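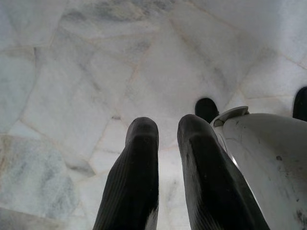 Report on the Visit to the Kaninar Building and the Vomer Stone Yard

Prepared for members of the Regional Floor and Paving Study Group

Members of the group met on Thursday at the Kaninar Building for the first part of the spring visit. The program covered the ground floor lobby of the building, which is paved in marble laid in irregular pieces, and in the afternoon the yard and cutting hall at Vomer, where material for repairs to the floor is selected and prepared. The group was received by Kyu-ri Byun, who has been in charge of interior finishes at the building for the past several years and who accompanied the party all day.

The group thanks the management of the building for opening the lobby to us before business hours, and the staff at Vomer for staying past the end of their shift.

Arrival and introduction

The party assembled at the side entrance at 7:30 a.m. and signed the visitors' register. Soft-soled shoes had been requested in the letter of invitation, and shoe covers were provided for those who had not seen the letter. After a short welcome, Ms. Byun gave an outline of the building's history. It was put up as the head office of an insurance company and passed to its present owners when that company moved out of the downtown area. The lobby floor belongs to the original construction. The walls have been refinished twice and the ceiling replaced once, but the floor has never been taken up as a whole.

The original drawings show a regular checkerboard for the lobby. The change to irregular paving was made during construction. A letter kept in the building office, a copy of which was passed around, records that a delivery of marble had arrived with a large share of broken slabs and that the contractor, the firm of Esteban, offered to lay the broken material in a random pattern at a reduced price. The owners of the time accepted on the condition that a trial area be laid first. Ms. Byun believes the trial area to be the part just inside the side entrance, where the joints run a little wider, although there is no paper to confirm this.

The lobby floor

The marble is pale, from white to a very light gray, with cloudy gray veining. The pieces are polygonal and fitted closely together, and no attempt was made to carry the veining from one stone to the next. Long wedges lie beside pieces with five sides, and narrow slivers fill the places where larger stones did not meet. Several members remarked on how few of these slivers there are over the lobby as a whole. Ms. Byun replied that the slivers are also the pieces most likely to come loose, and that the men who laid the floor must have known it.

The joints are thin and filled with a grout of a slightly pinkish beige. The color was the subject of a long discussion. Mr. Daler's notes on the building, which some members will know from the group's library, describe the grout as having been white when new and stained by waxing. Ms. Byun does not share that view. In a joint opened two years ago beside the elevator doors, the color was found to be the same all the way down, and she is satisfied that it was mixed in from the beginning to soften the line between stones. The sample taken from that joint was shown to the group in a small glass jar.

Attention was also drawn to the variation from one stone to another. Most of the pieces are smooth and quiet in color, but here and there a more heavily mottled stone has been set among them, with a speckled gray surface and darker patches. Visitors to the building sometimes report these stones as dirty. They have been cleaned, tested and cleaned again over the years, and the marking is in the stone. A broad band of dark gray crossing a single slab causes the same complaint. The cleaning contractor now receives a plan of the lobby on which such stones are marked, so that new staff do not spend an evening scrubbing at them.

Care and cleaning

The daily routine is a plain one. The floor is dust-mopped in the evening and again before opening, and damp-mopped with clean water and a small amount of neutral cleaner. No vinegar, lemon or bathroom cleaner is allowed in the lobby closet. The mats at the two entrances are lifted and shaken every night, and the floor beneath them is left uncovered until morning so that any moisture can escape.

Wax was given up some time ago. Removing the old layers took most of one winter, working in strips behind a rope, and the group was shown a short stretch along the north wall where the old finish has been left in place for comparison. It is noticeably yellow. Opinion in our party was divided, and two members preferred it.

Polishing is done as seldom as possible. Ms. Byun explained that in a floor of this type the edges of neighboring stones are seldom at exactly the same height, and that a heavy machine will round over the higher edge and leave the lower one dull. Small areas are therefore treated with a hand pad. The work is slow, and the building has accepted that the route from the doors to the elevators will always look more worn than the corners.

In answer to a question on slipping, the group was told that the joints help to some extent, that rainy days remain a concern, and that a second length of matting is put down from October to April. A trial of a clear anti-slip coating was stopped after a few weeks when it was found to scuff.

Repairs

When a stone cracks, the first question is whether it needs to be replaced at all. A clean crack that does not move underfoot is cleaned out and filled in a color close to the grout, and after some months it reads as one more joint. This is one of the real advantages of irregular paving, and it was mentioned more than once during the day.

Where a stone must come out, a paper template is made before any cutting begins. The grout is removed by hand with a narrow blade, the stone is broken from the center toward the edges, and the bed is cleaned down to sound mortar. The template goes to Vomer, where a new piece is cut slightly large and then ground to fit. The final fitting is always done on site. Every replaced stone is numbered, and the latest in the register is number 63. Stone 64 was in preparation at the time of our visit, and the group was able to see its template in the office and, later, the slab chosen for it.

The register itself is a bound book with one page to each repair. The entries give the position, the reason for the work, the source of the new stone and a tracing of the outline. Members who look after older floors may wish to consider keeping something similar. The early pages, which were written up after the fact, are much less complete than the later ones.

The yard at Vomer

The party traveled to Vomer by bus after lunch. The yard keeps up to 491 slabs under cover, standing on edge in timber racks and arranged by color rather than by quarry. Pale marbles occupy the racks nearest the office. The foreman explained that customers for white stone generally wish for as little veining as possible, with the result that the more strongly marked slabs remain in the yard longest. These are the ones that suit the Kaninar floor, and a rack at the back is set aside for the building.

For stone 64, 3 slabs had been brought out and leaned side by side in daylight. The foreman wetted each one with a sponge to bring out the veining, then let it dry, and asked the party to give an opinion. The group chose the middle slab by a clear majority. Ms. Byun had already chosen the one on the left, for the reason that its veining is softer and will sit more calmly beside the mottled stone next to it. The left-hand slab will be used.

In the cutting hall, members watched a practice piece being cut from a template of similar shape. The long cuts were made on the bridge saw and the corners finished with a hand grinder under running water. A corner that is too sharp will chip during fitting, and the point is therefore eased very slightly before the piece leaves the hall. Ear protection was worn by all, and questions were held until the saw had stopped.

A display of grout samples had been set out on a bench by the door. The mix used for the Kaninar repairs is made from white cement, fine sand and small amounts of red and yellow pigment. It is weighed dry and kept in sealed tubs. Earlier batches were mixed by eye, and Ms. Byun can still point out which repairs belong to that period. Most of our members could not.

Matters for follow-up

Ms. Byun has kindly agreed to lend the group a copy of the cleaning plan and two sample pages from the repair register. These will be held in the library and may be consulted on request. Mr. Daler will be informed of the finding on the grout color and invited to respond in the newsletter.

Members who wish to be present when stone 64 is fitted should give their names to the secretary. Space will be limited, as the work is to be done in the evening with only one half of the lobby closed. Shoe covers will again be required.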